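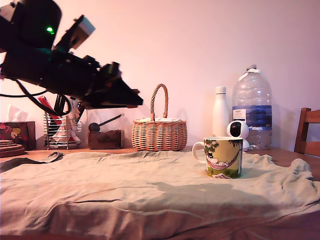
LEDWOOD PUTS A CLOTH BACK ON THE KITCHEN TABLE

Pană table cloth goes on sale in April – first run of 200, Skidbridge shop only

SKIDBRIDGE – Ledwood, the table and kitchen goods maker, will start selling its first table cloth in April. Called Pană. Pale green, one size, no hem tape, no stain coating, no ironing. Price is $52.

The cloth is made for tables that get used all day and never fully cleared. Coffee stuff at the back, tissues, coasters, the knives and spoons in their holder. Pană goes over the working part of the table and the back row stays where it is.

"We sold tables for years and told people to oil them and use coasters," said Mervin Zacharias, who runs the Ledwood workshop. "They have coasters. The coasters are in a stack at the end of the table. So, a cloth."

Before settling on the size, Ledwood asked 338 customers what lives on their kitchen table overnight. Coffee came first by a long way, tissues second. A mug that someone has not finished with also did well. Very few people said nothing at all. Most said they'd tried a full-size tablecloth at some point and given up on it – too much to lift off and put back, too long at the ends, chairs catch on it.

Pană is cut short on purpose. It leaves a band of bare wood along the wall side for the things that stay put, and it can be pushed up or folded over on itself when someone needs the tabletop. Wrinkles are expected. Store staff have been told not to smooth the display one.
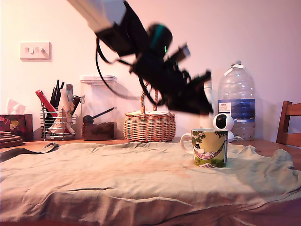
Mug on the cloth, with coasters, tissue box and utensil holder kept to the back of the table.

The cloth has been in day-to-day use on kitchen tables in Skidbridge for six months ahead of the launch. Mostly breakfasts. Some homework, one sourdough phase. Changes made along the way:

– weight went up, the first version slid when a mug was pulled across it
– corners are now square, the rounded ones curled in the dryer
– the green got paler after two rounds of washing tests, customers liked it faded so it now ships that way
– the label moved from the corner to the underside

Nilmini Sheikh, a Skidbridge customer who had one of the early cloths, kept hers on through the winter. "I stopped noticing it, which I guess is the point. Spilled coffee grounds on it plenty. I take it to the back door and shake it."

Washing is warm, any regular detergent, tumble dry low or over a chair. Do not bleach. It will shrink a little the first time and then it should stop. Ledwood will replace any cloth that dosen't.

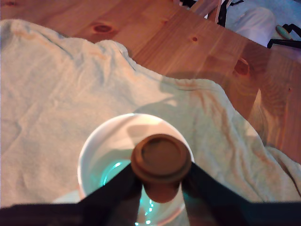 Gisela Zapata
Press and Store Events, Ledwood

A word on the tables too, as we keep getting asked. The cloth does not mean the wood should be hidden, and it isn't cut that way. Knots and grain are what people pick a table for – we have customers who come in and choose by the knot. With Pană pulled down or bunched to one side there's still a good strip of tabletop on show, and that is how it will be set up in the shop.

It also is not sold as heat protection. Hot pans still want a trivet. Mugs are fine.

Launch evening is at the Skidbridge shop in April, doors at 6 p.m. Coffee is from Unero, our neighbors across the street, who are grinding a bag specially and bringing their own cups. Bring your own mug if you would rather, plenty of people have a favorite and we'd like to see them out. Mathis Ferrand, who drew up the cloth, will be there to answer questions on care and sizing. Please ask him about round tables, he has opinions.

Two cloths per customer on the night. No online orders for the first run and no phone holds, sorry – we tried holds with the cutting boards and it got messy. Whatever is left goes on the shelf the next morning. A second run is planned, same green, and a longer version for bench tables if theres enough call for it. No date on either yet.

Stores outside Skidbridge that want to carry Pană from the second run should write to Cletus Okafor in the trade office. He is taking names now and will send swatches once he has them back from the cutter. Washed and unwashed, please say which.

About Ledwood

Ledwood makes tables, boards and small kitchen goods in Skidbridge. Tables are built to order. The shop is at the front of the workshop and can be loud before noon.

Press contact: Gisela Zapata, Ledwood, Skidbridge. Review cloths are limited, please request early and include a delivery address.

– ENDS –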